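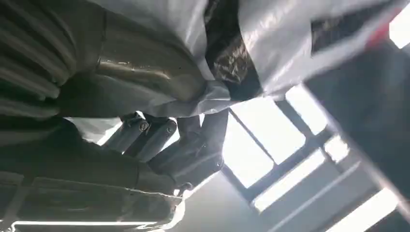
Workshop Tips: Getting a Robot Hand to Work With Bags, Wrap and Film

Tips from the Galgate student robotics club, kept by Ebere Onuoha. Additions go to Sharon Mbwambo before the December build.

Soft packaging is the hardest household material our teams deal with. A box has edges and a known width. A plastic bag has neither, and its outline changes every time a finger touches it. The notes below apply to the packing and unpacking tasks in the Nustitz round, and most of them apply to trash bags and grocery bags at home.

Support from underneath

Bring the hand in palm up when the contents are heavier than the bag. Pinching the top of a thin bag puts the whole load on a small patch of film, which stretches and then tears. Fingers spread under the load share it between the tips. Our test bag, filled to 700 grams, tore at the pinch point in most top grasps and in none of the underhand ones.

Lift slowly for the first inch or so, then stop. Contents settle when the bag leaves the table. Wait until they do, correct the finger positions, and continue.

Fingertips

Rounded tips are kinder to film than square ones. Check them for burrs with a cotton ball before each session; if fibers catch, the film will too. Sand with 600 grit or finer and wipe clean.

Screw heads on the finger joints must sit flush or below the surface. A raised head will snag wrap during a curl. Chukwuemeka Chukwu's team lost a full run in the spring to one screw standing half a turn proud.

Do not put tape over a joint seam. It peels, and the adhesive sticks to the next bag.

Grip force

Start at the lowest setting that registers contact and step up. Motor current is a poor guide with plastic, since crumpled film pushes back like a spring before the finger reaches anything solid. Use fingertip position as a second check. If the current rises and the finger is still moving, it is compressing wrap.

Write the final value on the run sheet with the bag type. Values do not carry over between thin produce bags and heavier black liners.

Light

Windows behind the work cause more failed detections than any other fault in our log. White plastic with daylight behind it glows, and the edge of the bag disappears into the glass. Glare also softens the outline of the fingers.

— Turn the bench so the window is to one side of the robot.
— Lock the exposure before the run. Automatic exposure drifts as the hand rotates.
— Angle the wrist camera's view away from the window during the final approach.
— If the bench cannot be moved, hang a bedsheet over the lower panes. Brown paper also works and does not sway.

Glossy black film has the opposite problem. It shows up as a few bright creases and a large area of nothing. Dusting it lightly with cornstarch helps for practice runs, but powder is not permitted in the round.

Preparing practice bags

Crumple every new bag by hand and flatten it again before use. Fresh bags are stiff along the factory folds and behave better than anything the judges will supply. Noémie McIntyre keeps a bin of used ones sorted by thickness. Take from the bin first, and throw out any with holes.

For mixed loads, put one soft item and one ribbed or pleated item in the same bag. The soft one slides and the ribbed one catches, so the bag hangs unevenly. A grasp plan that handles this pair will handle most of the others.

Logging

Record every attempt, including those stopped by hand. The club log stands at 582 attempts, and the stopped ones have been the most useful when tuning force limits. Each entry needs the bag type, load, approach direction and light conditions. Bench number is optional.

Failures marked "other" are reviewed by Kayode Mohammed. There are 34 at present. Please write at least one full sentence in the notes column.

Cleaning and storage

Film sheds dust and carries a static charge. Brush out the knuckle grooves after each session with a dry, soft paintbrush, working toward the fingertips. No compressed air — it drives grit into the hinges. Park the hand half open with the power off and nothing resting on the fingers.

Replacement tip pads are in the drawer marked Edet. Sign for them, and put worn pads in the jar so they can be measured.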